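Neltow Home Forum > Kitchen and Household > Trash, Recycling and Compost

Small plastic bottles: cap on or cap off?

stemalano
Posted in June
We moved from Gometti to Ocampo last month and the recycling rules don't match. In Gometti the flyer said to take caps off and throw them in the trash. The Ocampo flyer says "empty and replace cap." My neighbor still pulls hers off and says the truck takes it all anyway.

I mostly mean the small stuff. Vitamin bottles, travel shampoo, eye drops. Do those even get recycled, or am I rinsing them for no reason?

gravelroad5
Cap on. Loose caps fall through the screens at the sorting plant and end up in the landfill pile. If it's screwed onto the bottle it at least has a chance. The old advice to remove them is from when plants couldn't separate the two plastics.

dell_and_daughter
Depends on the plant. Ours still says caps off and they'll tag your cart if you leave them on. I got tagged in the spring for exactly that. Go by what your own hauler says and ignore the general advice online, including this thread.

gravelroad5
I'd be surprised if that tag was for caps. Usually it's liquid left in the bottle. A tight cap on a half full bottle is a problem for them.

dell_and_daughter
The tag had a box for caps and the box was checked.
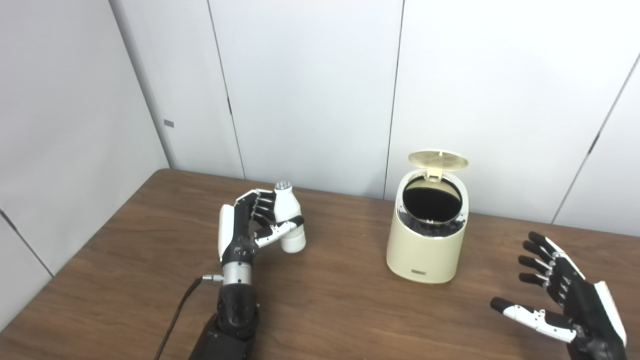

Category: Trash, Recycling and Compost
Thread status: Open
Replies: newest last

pinecone_ave
For the really small ones I gave up. Our town has a size rule, nothing under 2 inches on any side. Eye drops and sample sizes go straight in the kitchen trash. Vitamin bottles are usually big enough if the number on the bottom is right.

stemalano
I didn't know there was a size rule. The Ocampo flyer doesn't mention one. I'll call and ask.

What about metal caps on plastic bottles? I have a couple of those.

gravelroad5
Take metal ones off. That's the one case where I agree with the caps off people. Ours go in a steel can, and when it's partly full I pinch the top shut and recycle the whole can.

mrs_tuttle_4
I tried the can thing and our program said no to it. They don't want anything packed inside anything else.

pinecone_ave
Same here.

dell_and_daughter
Like I said, ask your hauler.

oldscrew
I worked at a sorting plant for 3 years. Not going to say where. Small bottles mostly did not make it. They dropped through with the broken glass. Caps on or off made no difference for anything the size of a pill bottle. Bigger bottles, leave the cap on and squeeze the air out first or they roll off the belt.

gravelroad5
We've always been told not to flatten them.

oldscrew
Don't flatten them all the way. A flat bottle gets sorted as paper. Just a squeeze so it doesn't roll.

mrs_tuttle_4
If the bottles had prescription labels, peel the label or black it out before they go anywhere. And please don't put leftover pills down the drain. Our pharmacy has a drop box by the counter.

stemalano
Called the Ocampo office. The woman who answered said plastic caps on, metal caps off and in the trash, and no bottles smaller than a yogurt cup. So pinecone_ave was right about the size thing, it just isn't printed. She also said they get up to 1,000 calls a month and most are about pizza boxes.

pinecone_ave
What did she say about pizza boxes?

stemalano
Didn't ask. I was on hold long enough as it was.

dell_and_daughter
Ours takes the lid if it's clean and not the bottom half.

gravelroad5
We put the whole box in and have never had a problem.

oldscrew
A little grease is fine. Cheese stuck on is not. Scrape it and tear off the bad part.

mrs_tuttle_4
There's already a long thread on pizza boxes in this category if anybody wants it. Search "greasy cardboard."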